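Reading time: 2 min

20 Dec 2022, returns bench notebook

Back on the sim with Gudrun Strobel this morning, going over the clear-the-table job before we let Zivcombe see any of it. We're on the Salminen room again, the one with the long yellow table and all the odd bits on it (bat, racket, hacksaw, the basketball). Close enough to what comes through our returns hatch on a bad day!

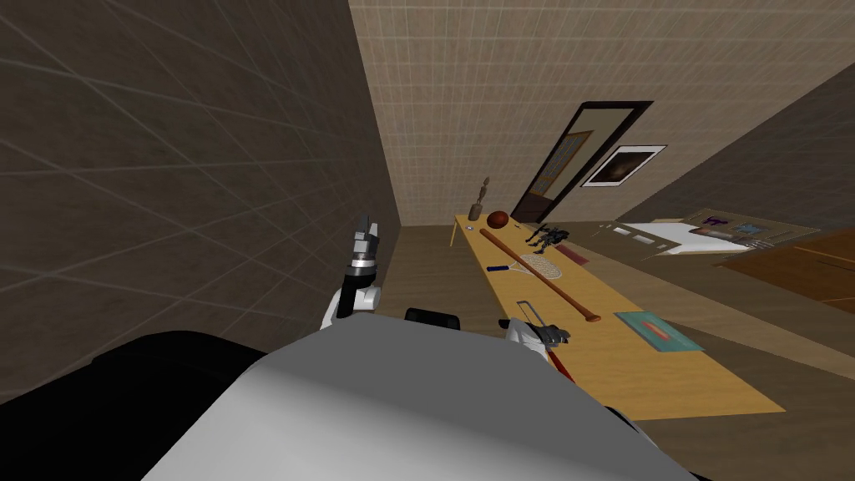
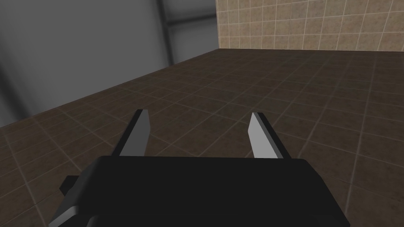
Sim views: right gripper over the near edge of the table in the first, fingers open over the tiles in the second.

Gudrun's worry is still the hacksaw, mine is the racket lying under the bat. On the real bench whoever's on shift just lifts the top thing off without thinking, and I'd never have written that down as a step until we had to. It's in the Malard job sheet now, in Gudrun's words, much better than mine.

Had a good long natter over tea about what the sorters do once this goes live. The plan from November was that they'd check grades and deal with the awkward stuff, and the arms would take the plain lifting. Fine by me (my shoulders are all for it), but the late shift want to know who gets called when it stops with a full bench, and whether that counts as their job or Dusis's. Fair question and I haven't got an answer. Gudrun is going to ask.

Queue for tonight: 500 runs with the table as it is, then 600 with the book and the bat swapped over. Ignore the old note saying 2000, that was for the other bench.

Still to do: rename the run folders, find the spare charger.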